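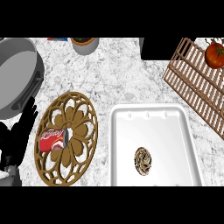
Marble counter, sink side.

Rental Kitchen Walk-Through -- my checklist, with comments

I redo this list every November before the holiday bookings hit, and people keep asking me for a copy, so fine, you get the whole thing with my muttering left in. It covers the kitchen only. Bedrooms and the deck have their own lists and the deck one is a lot grumpier.

Mark each line OK, FIX or WATCH. WATCH means it's fine today but I want to look at it again next visit.

Smoke and fire

1. Smoke alarm, hallway side of the kitchen door. OK
Pressed the test button, ears still ringing. Date stamp is good for a few more years.

2. Fire extinguisher, needle in the green. WATCH
It's in the green, but only just. Rezaul Bandara services ours and he'll swap it on Tuesday when he does the upstairs one. Also the hanging bracket is loose at the top screw. I tightened it and it came loose again, so that's going to want a wall anchor.

3. Range hood filter. FIX
Oh boy. You could fry an egg with what's in there. Soaked it in the tub with dish soap for 30 minutes and got maybe half of it off. I've ordered a new one from Salazar (part number ends in 584, writing that down so I quit losing it!).

4. Nothing stored above the stove. OK
Last year somebody had a stack of paper plates up there. Not this year.

Electric

5. GFCI outlets, test and reset. FIX on one
The one by the sink trips and resets like it should. The one next to the fridge trips but the reset button is mushy and took me four tries. Pejman Zamani is the electrician, his number is on the inside of the pantry door. Outlet is taped over until he gets here.

6. Cords on small appliances. OK
Toaster, kettle, the old Canari mixer that weighs as much as a dog. I run each cord through my fingers from plug to base, looking for nicks or stiff spots. The kettle cord had a kink in it but no damage that I could find.

7. Fridge temperature. OK
Gauge on the middle shelf, left overnight. I like it under 40 and it was 37 first thing in the morning.

Water

8. Hot water at the tap. FIX, then OK
Ran over 130 on my thermometer, way too hot for a house where kids stay. Turned the heater down, waited, went back up the stairs, checked again, 118. Good enough for me.

9. Under-sink leaks. WATCH
Dry paper towel under the trap, run the water for a few minutes, look at the towel. It had one small spot on it. Could be from my sleeve -- I'm going to try it again before I bother Apolinar about it.

10. Shutoff valves turn by hand. OK
Stiff but they turn. Work them back and forth every visit or they freeze up on you.

Counters and surfaces

11. Trivets out where guests will use them. OK
We had a guest put a roasting pan straight down two winters ago and I still think about it. If the trivets live in a drawer they may as well not exist. 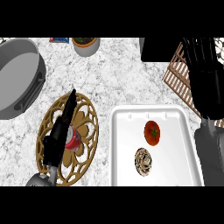
12. Edges and corners, chips or sharp spots. OK
Run a hand along the front edge. Slow, please. I learned that one in a different house.

13. Knife storage. FIX
Block is wobbly because one rubber foot is gone. I stuck a felt pad on it for now and it's less wobbly, but the felt gets gross. Get real feet, the pack of 50 is cheaper than the pack of eight for some reason.

Floor and exits

14. Mat in front of the stove lies flat. FIX
Corner curls up. Threw it out. The Prollska one from the laundry room fits for now.

15. Back door opens all the way. WATCH
It sticks in damp weather. Rommel Manalo planed the bottom in the spring and it's much better, but I want it to swing a full 90 degrees without a shoulder behind it.

16. Flashlight in the top drawer, works. OK
New batteries. Old ones went in the recycling bucket in the garage.

Still open: extinguisher, hood filter, fridge outlet, knife block feet. I'll go through the FIX lines again after Pejman's been by.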